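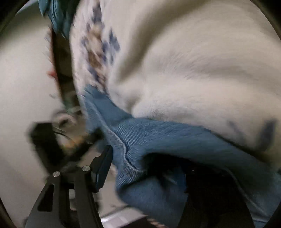

Laundry folding is the household task of arranging clean clothes and linen into flat, compact shapes for storage. It is commonly done on a bed, a table or an ironing board.

Heavy fabrics such as denim are smoothed by hand first. Seams and pockets are thicker than the surrounding cloth and tend to twist in the wash, so they are usually pulled straight before the first fold.

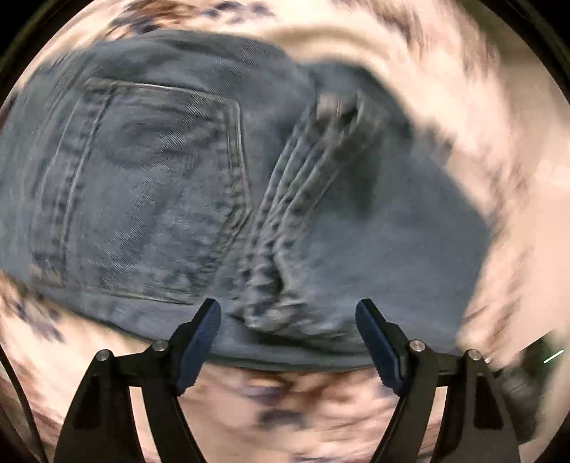 Patch pocket and raised seams on a denim garment

Trousers are folded lengthwise, leg over leg, then in half or in thirds. Shirts are laid face down with the sleeves turned in.
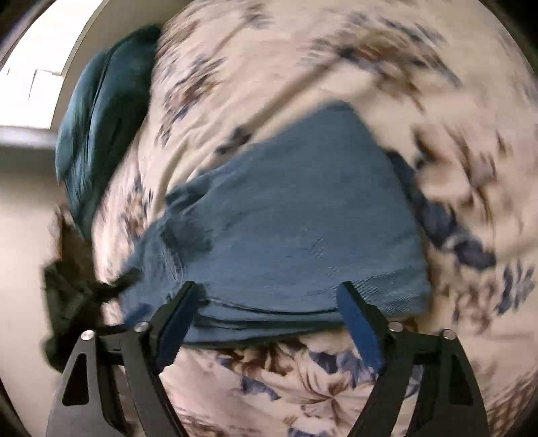 Towels are folded in half twice and often once more to suit the depth of the shelf. Thick towelling makes a bulky stack, and most households keep it apart from clothing. Knitwear is folded loosely to avoid sharp creases.

See also: Ironing; Linen cupboard; Clothes airer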